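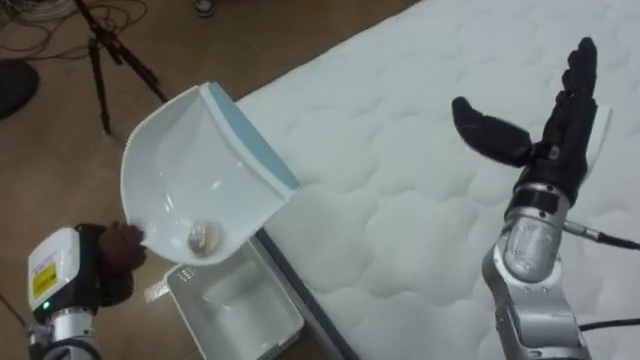 Speaker notes, 31 May 2019. Public session on the Ballavetti Granary. Read slowly. Slide numbers are in the margin of the printed copy.

**Slide 1. Welcome**

Good evening, and thank you for coming. I speak tonight on behalf of Grewal, the architects appointed to convert the Ballavetti Granary into a public library and local records room. The client is the Ellell Library Trust. Planning consent was granted in March, and this session is the last one before the contractor takes possession of the site.

I will speak for 40 minutes. Questions are welcome at the end, and there is one point in the middle where I will stop for comments on the entrance.

*(Pause while latecomers are seated. Fire exits: rear left and beside the stage.)*

**Slide 2. The building as it stands**

The granary was built in two stages. The north half is brick, with timber floors carried on cast iron columns. The south half came later and is plainer, with a concrete ground floor and a steel roof. The line between the two can be seen on the street side, where the brick changes color and the windows drop by half a step.

Our survey found the walls sound. The timber floors are sound in most bays. In the northwest corner the ends of the beams have decayed where a downpipe leaked into the wall over many years, and those beam ends will be cut back and spliced with new oak.

The roof over the south half cannot be kept. It was considered at length, and the trust has our report on the matter. Copies are on the table by the door.

**Slide 3. What the trust asked for**

The brief called for a lending library, a children's room, a records room with stable temperature and humidity, and a hall that can be used when the library is closed. The total floor area is 949 square meters. That is slightly more than the present library on Jimer Street, and a good deal more of it is open to the public.

The trust also asked that a visitor be able to reach every public room without using a stair. This single request has shaped the plan more than any other.

*(Plan on screen. Use the pointer. Start at the street door.)*

**Slide 4. The ground floor**

You enter from Jimer Street, through the old cart opening. The opening is wide and tall, and we have kept it at full size. The new doors sit well inside it, so that there is a covered place to wait, fold an umbrella, or lock a bicycle.

Past the doors, the desk is on the right and the elevator is straight ahead. The children's room takes the whole of the south half on this level. It has its own restrooms and its own door to the yard. The yard will be fenced and planted, and the existing pear tree stays.

The floor in the lending area will be the original stone where it survives. Where it does not, we will lay a new stone from the same region and will not try to age it.

**Slide 5. The entrance, and comments received**

The entrance drew more letters than any other part of the design. I will summarize the main points before I invite further comment.

Several writers felt the new doors were set too far back and that the opening would look dark in the evening. We have since moved the doors forward and added lighting in the vault. Others asked for a canopy on the street. The planning authority did not support a canopy, and we agree with that view.

There was also concern about the slope. The street falls toward the river, and the old threshold is high. The revised ramp runs along the inside of the west wall with a level landing halfway.

*(Stop here for comments. Allow 5 minutes. Repeat each comment for the recording.)* 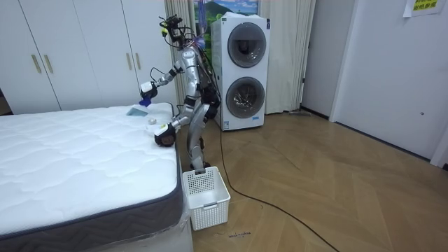 Comment from Ellell, on the ramp: the handrail on the drawing appears on one side only, and the Trust would like to see it on both, at two heights, with the lower rail suited to children. Ellell also asks that the landing be long enough for a double stroller and a wheelchair to pass.

Reply: The second handrail is accepted and will be shown on the next issue of the drawings. The landing is already long enough for this. The width at the turn will be checked again with the accessibility adviser before the order for the metalwork is placed.

**Slide 6. The upper floors**

The first upper floor holds adult lending and the reading tables. The cast iron columns stay exposed, with a fire-resistant coating in dark gray. Shelving is arranged to follow the column lines, so that the room reads as one long space from gable to gable.

The records room is above, in the north half. It is a room within a room. The inner walls are insulated and stand clear of the brick, and the air is handled by a separate unit in the roof space. There are no windows in the store itself. The public desk for records is just outside it, under the new roof light.

The hall is at the south end of the same level. It has a separate entrance from the yard and a second stair. The elevator can be set to serve the hall alone when the library is shut.

**Slide 7. Materials**

*(Pass the sample board along the front row. Ask for its return.)*

Brick repairs will use salvaged brick from the demolished lean-to. Lime mortar throughout. New windows are oak, oiled, with slim double glazing. The new roof is zinc, in a flat matte gray, with standing seams that line up with the roof lights.

Inside, we have kept to a short list: oak, lime plaster, stone, and painted steel. Acoustic panels in the hall are wool felt. The color has not been settled and will be decided by the trust.

**Slide 8. Program and closing**

The building contract runs for 18 months. Jimer Street will be reduced to one lane for the first 8 weeks while the scaffold goes up and the old roof is taken down. Pedestrian access will be kept on the far side at all times. Deliveries will not be made during the school run.

The present library stays open until the new one is ready. There will be a short closure for moving the collection, and the dates will be posted at both buildings.

The drawings will remain on display in the foyer until the end of next month. Written comments may be left in the box or sent to the trust office.

*(Lights up. Questions. If asked about the clock on the south gable: it is being repaired under a separate contract and will go back in the same position. If asked about parking: refer to sheet 8 of the handout.)*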